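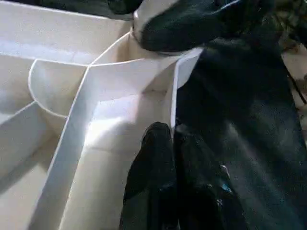

Page last changed: June, 16:10

Dye shrinkage, black cotton, second batch

Carried on with the Hetov twill. Same recipe as the first batch: reactive black, salt in two additions, soda ash at the half hour. Bath held at 60 C by the Pirkar controller, which still reads one degree high against the glass thermometer. Left the offset alone so the two batches compare.

Swatches cut at 149 mm square, marked at 100 mm between stitches in warp and weft. White polyester thread for the marks; it does not take the dye and can be read on black without a lamp.

After dyeing, cold rinse, two hot rinses, line dry overnight, no pressing:
Warp 96.5 mm
Weft 98 mm

First batch was 97 and 98. The difference in warp is within what I get from reading the same swatch twice. Not chasing it.

Rinse water ran clear later than last time. Possible causes: the Leclerc salt is coarser and may not have been fully dissolved at the first addition, or the bath was short. Liquor was nearly 70 liters by the dipstick. Should have been 68, so short is ruled out. Dissolve the salt separately next time.
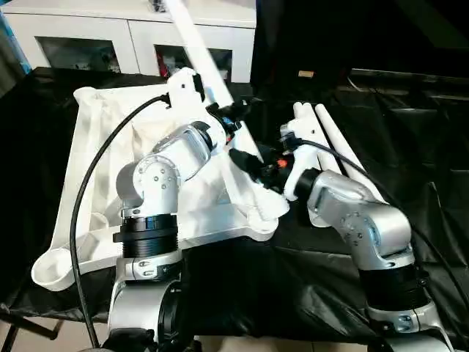 Crocking

Dry rub: no visible transfer on white lawn, ten strokes.
Wet rub: gray mark, grade 3 by eye against the card. Not good enough for lining. An extra soaping at the boil should bring it up; the Cidberg notes give ten minutes, I would try fifteen on one swatch and keep one as it is.

Selvage is visibly darker than the body over the outer 5 mm or so. Same on the first batch, so it is in the cloth. Cut it off before taking any shade reading. 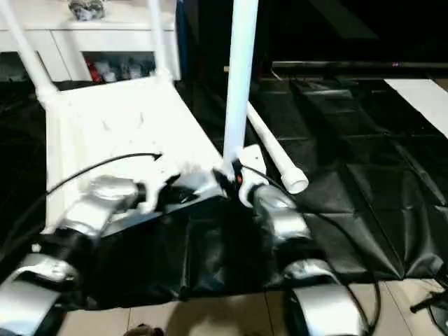 Shade against the standard is slightly red in daylight and level under the tube. Left the recipe unchanged until the soaping result is in, as loose dye on the surface could account for part of it.

To do
Soap one swatch, repeat wet rub
Remeasure warp after a second wash
Order soda ash, under one bag left
Check the thermometer in ice water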